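Home | Kits | Arms | Talk

Stokivent bench kit

The Stokivent is a tabletop practice kit for robot arms, sold by Jastix. I've run ours at the Shehu workshop since May, and I like it a lot – even at 3,000 dollars!

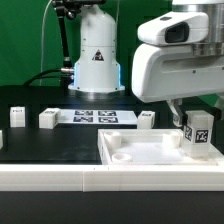
Tagged cube held over the white tray.

Most jobs are pick and place, using blocks with printed square tags. The refill pack has 44 tags and costs 175 dollars (ouch). Strips are the harder job, and I still find them fun to set up.

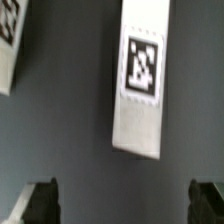 Service plan

Jastix will look after the kit for 1,000 dollars a year – I skipped it.

Last updated: May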